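Keerthana Krishnan
September 14, 2024

I want to write about dish racks. I know it is a small subject, but we moved to the flat in Pitura in winter and I have had more discussions about the dish rack than about the rent. So, a thread for people who have a double sink and not enough bench.

First the situation. We have a double sink with a dishwasher near it. In my parents' home there was one very big sink and a long stone shelf beside it, and everything dried on the shelf. I did not think about drying until I had no shelf.

For the first 14 days we used a folded tea towel on the bench. It works for two cups. For a dinner with rice pot, pressure cooker and all the lids, the towel becomes a swamp and the water goes slowly toward the toaster. I do not recommend it.

After that we bought a plastic rack with a tray under it, from the Simanjuntak shop near the station. It was a good rack, I must say. The problem was the tray. If you forget it for one week you will find something living there, and it took the only place where I can roll chapati.

My flatmate Yolandi Maluleke said: why do you not put the rack above the sink? The water falls where water should fall. I was a little bit ashamed that I had not thought of it myself.

So now the rack goes over the sink. It is the metal kind that you can roll up and put away. I was against it in the beginning because I thought plates would slide, but a plate can simply rest on it.

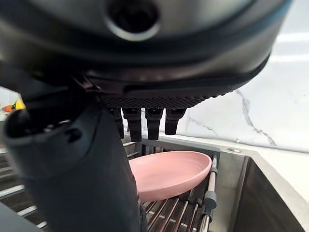 Pink plate on the roll-up rack, over the sink.

The pink plate is my favourite, by the way. It is the one I wash by hand even when the dishwasher is half empty. Yolandi says this is not logical. She is correct and I will continue.

Some things I learned, in case you are buying one. Measure the sink from outer edge to outer edge, front to back. I measured only the hole. The first rack I ordered fell straight in, and I had to pay the postage to return it. The company (Barkeson) was polite about it, at least.

Look also at the distance between the bars. Forks and teaspoons fall through if the bars are far from each other. I keep an old jam jar for cutlery and it stands in the corner by the wall. Please do not buy the special cutlery box, a jar does the same work.

Knives do not go on the rack in our house. This is my only strict rule. I wash the knife, I dry the knife, I put away the knife. My cousin Parvathi Chettiar has a scar on her thumb from one washing-up bowl in December and I think of it each time.

Now, which side of the sink? This was the longest discussion. Yolandi wanted to change the side depending on what we are doing. I wanted one side always, so that my hands know where to go without asking me.

My side won, and it is the right basin for the rack. The left one is for washing vegetables and for whatever came home in the shopping bag and has not yet found its place. When the two jobs are separated like this, a clean plate and a radish with soil on it never have to meet.

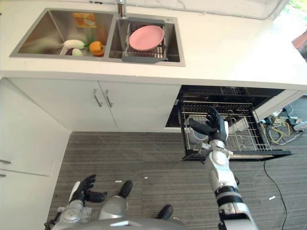 If you cook Tamil food you will understand how important this is. White radish makes a mess before it makes a sambar. The soil hides near the leaves, and when you cut the top off there is a second portion of soil waiting there. I like to have a whole basin only for this and not worry about the plates.

Capsicum is easier, you rinse and it is finished. But it rolls. On the bench it rolls to the floor, in the basin it has nowhere to go. So I put the capsicum in the basin also when it is already clean. Call it parking.

About the dishwasher. I came from a family where it was seen as something for lazy people, and I had to learn how to respect it. What helped me was one habit: open the door first, before you touch any dirty dish. If the door is closed, I put everything in the sink "for now", and we all know how long is "for now".

What goes in our dishwasher: glasses, everyday bowls, steel tumblers, the lunch boxes without their rubber seals. What stays for the rack: the plate I love, the wooden things, the iron tawa (this one is dried at once with a cloth and then heated for a minute) and anything too tall.

The seals of the lunch boxes deserve their own post. Take them out. Take them out every time. Mine smelled of sambar for a month and I blamed the fridge.

A question I got when I wrote about this last time, from Eetu Hakala: does the rack itself not get dirty? Yes, it does. We have hard water here, so white marks are coming on the bars. Once a week I lay it flat in the basin with warm water and some vinegar, I brush between the bars, and I rinse it. It is five minutes, including complaining.

He also told me that in Finland they have a cupboard above the sink with no bottom, only wires, so the wet plates go directly to the place where they live. I thought he was joking with me. Then he sent me a photo from his mother's kitchen, and I was jealous for the entire evening.

We are renting, so no new cupboards. Bhavana Ramasamy, who had our room before us, left a bottle of Dusex under the sink with a note saying "for the drain, not for the dishes". I appreciate this kind of person very much. The note is still there, with tape on it.

What is still not solved: the big pots. My sambar pot takes the complete rack if I put it upside down, and then nothing else can dry. At the moment I dry it by hand and it annoys me. If someone has a better system which does not need a wall hook, please write to me.

Also not solved: who rolls up the rack and puts it away. In theory, the last person who cooks. In practice it has not been rolled up since we decided this — maybe it was a mistake to pay for the rolling kind.

A friend asked if I could not say all this in one post. I had 1000 words in my notes and I have already removed the part about sponges. The sponges will come next week, when I have finished being angry about them.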